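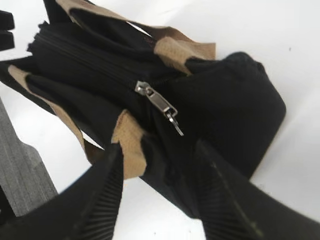 Schwarze Tasche, silberner Zipper, weißer Untergrund.

Thread für alle, die auch gern langsam reisen: 81 Kilometer zu Fuß am Wasser entlang, von Judside bis Resarau. Ich bin immer noch ganz hin und weg! 1/5

Erste Etappe gleich mit 400 Höhenmetern, und dann oben dieser Blick übers Tal (ich hab da bestimmt eine halbe Stunde nur gesessen und Käsebrot gegessen). 2/5

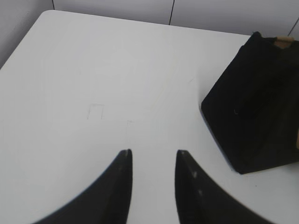
Ab der alten Mühle wird der Weg flach und weich, Moos, Farn, alle paar Meter ein Bach. Im Juli blüht da ALLES. Und abends in Radu gab es Kirschknödel – so groß wie meine Faust! 3/5 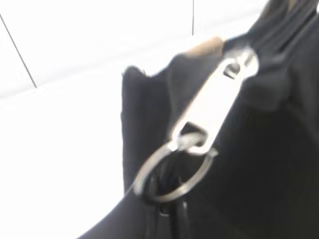
Übernachtet hab ich meistens in kleinen Pensionen, am schönsten war die am Wehr. Man schläft mit dem Rauschen ein und wacht um halb sechs vom Kuckuck auf. Herrlich. 4/5 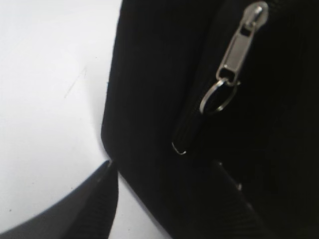
Fürs nächste Mal hab ich schon den Weg nach Cullton im Auge, 104 Kilometer, deutlich mehr Wald. Gepäck bleibt klein: Karte, Regenjacke, und was man schnell braucht, kommt in eine schwarze Tasche mit Reißverschluss. Wer kennt die Strecke und hat Tipps für Quellen und Badestellen? Immer her damit! 5/5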